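Section 4: Setting Up a Respondent Station

4.1 Purpose of this section

This section explains how to prepare a station for the Oveck personal habits questionnaire, which asks adults about bathing, tooth brushing, hand washing and laundry. It applies to all sites using the Pyo tablet application, version 2 or later. Field leads should read it before the first session and keep a copy at the site.

Respondents are asked about matters many people consider private. The layout of the station has a direct effect on how freely they answer.

4.2 Before you begin

You will need:
- one tablet with the Pyo application installed and fully charged
- one table and one chair for each station
- printed consent forms
- the site code issued by Edetti
- a sealed return envelope for paper answers

Note: Site codes issued before September are no longer accepted. If your code is rejected, write to Anum Siddiqui at the Edetti field desk and wait for a new one. Do not borrow a code from another site.

4.3 Placing the station

1. Choose a room with a door that closes. Hallways, waiting areas and break rooms may not be used.

2. Place stations at least 9 feet apart. Where the room is too small, run one station at a time.

3. Turn each chair so that the respondent's screen faces a wall.

4. Remove posters, leaflets and product samples that deal with soap, deodorant, dental care or cleanliness in general. Such items have been shown in our own pilot sessions to raise the number of times respondents say they wash.

Caution: Do not set up a station in or beside a restroom. Respondents who have just passed a sink answer the hand washing items differently, and the session will be excluded at review.

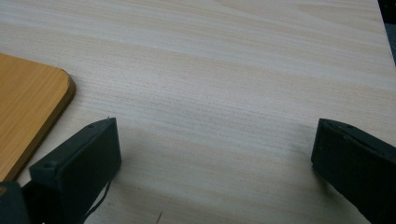 The table itself should carry nothing that suggests a preferred answer. Hand sanitizer, tissues and wipes are to be kept at the sign-in desk, where respondents may use them after the session. A plain surface in a light color, such as the pale wood grain shown here, is suitable and does not need a cloth or mat. Tables with printed advertising must be covered or replaced.

4.4 Starting the questionnaire

1. Turn on the tablet and open Pyo.

2. Enter the site code, then the station number. The screen will show the word Ready.

3. Select the language requested by the respondent. The language cannot be changed after the first answer is saved.

4. Hand over the consent form and allow the respondent to read it without interruption. Do not summarize it aloud unless asked.

5. When the form is signed, select Begin and step away from the station.

Note: The questionnaire takes 16 minutes for most respondents. There is no time limit, and staff must not mention the time while a session is in progress.

4.5 Answering questions from respondents

Staff may explain how to use the screen. They may not explain what is meant by "wash," "shower" or "clean," and they may not say what other people have answered. If a respondent asks for a definition, use the following reply: "Please answer in whatever way makes sense to you."

A respondent may skip any item. Skipped items are recorded as blank and are not followed up - this applies even where a whole page has been left empty.

Caution: Never comment on an answer, favorably or otherwise. A remark meant kindly can still change the answers that follow.

4.6 Closing a session

1. Ask the respondent to select Finish. The answers will disappear from the screen.

2. Place the signed consent form in the envelope.

3. Wipe the tablet once the respondent has left the room.

4. Check that the session count has gone up by one. If it has not, leave the tablet switched on and call the field desk.

Each tablet can hold 400 completed sessions before it must be connected to the Ikirlow server. Sites should connect at the end of every working day regardless of the count.

4.7 Questions and corrections

Requests for changes to this section should be sent in writing to Myung-ja Choo, Edetti Survey Methods. Please give the step number and the site code.

Section last revised 24th October.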